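1/ Bon, thread rapide sur le linge et l'eau dure, vu que j'ai emménagé à Asstead en août et que depuis tout ressort rêche. Serviettes = papier de verre.

2/ Le calcaire ici c'est un sport. Bouilloire blanche en trois semaines. La machine (une Nidavis d'occase, 985 tours au compteur d'essorage, oui chiffre bizarre) fait ce qu'elle peut.

3/ Premier réflexe : plus de lessive. Erreur. Ça rince mal, ça reste dans les fibres, et le bleu clair devient triste – j'ai mis du temps à comprendre.
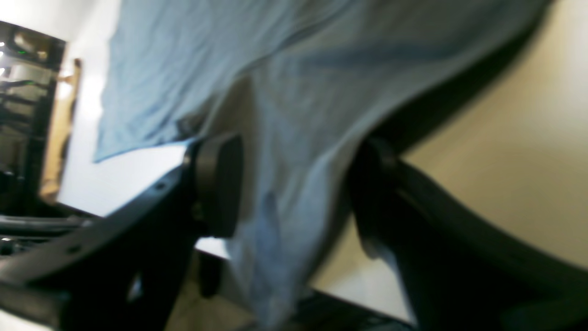 ## 4/ Ce que j'ai changé

Dose divisée par deux. Pour de vrai, avec le bouchon gradué, pas au pif. Et un verre de vinaigre blanc dans le bac adoucissant. Non ça sent pas la salade.

5/ Température : 40 pour presque tout. J'étais à 30 par bonne conscience, mais avec mon eau la poudre se dissolvait mal, traces blanches partout sur le foncé. Les draps à 50. Chacun fait comme il veut hein.

6/ Poudre ou liquide ? J'ai testé la Brolgate (liquide, pas chère, parfum supportable) et la Shojaei en paillettes. Les paillettes c'est joli dans le bocal. Dans l'eau dure ça colle. Retour à la Brolgate.

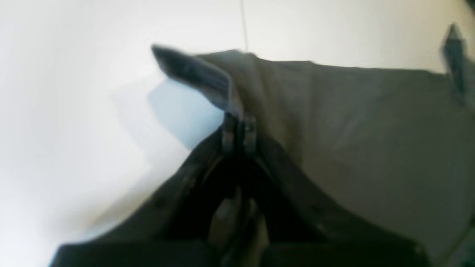
7/ Le séchage, gros sujet. Radiateur = carton garanti. Moi maintenant je secoue fort à la sortie du tambour, puis fil, puis je laisse tranquille. Sur un gris anthracite comme celui-là, avec des plis larges et mous, je sors même pas le fer : main à plat, on tire un peu, le coin qui rebique on le rabat et basta. Le fer c'est pour les chemises – et encore.

8/ Ah et j'oubliais, le filtre. Nettoyez le filtre. Le mien avait un élastique et une pièce de monaie dedans, je vous passe la couleur de l'eau.

9/ Pour ceux qui demandent en MP : non, pas d'adoucisseur, je suis locataire. Le vinaigre je le mets pas à chaque lavage, un sur 3, parait que c'est pas top pour les joints à la longue. Si quelqu'un a une vraie source là-dessus je prends.

10/ Prochain thread : les taches de gras. J'ai un tablier à sauver.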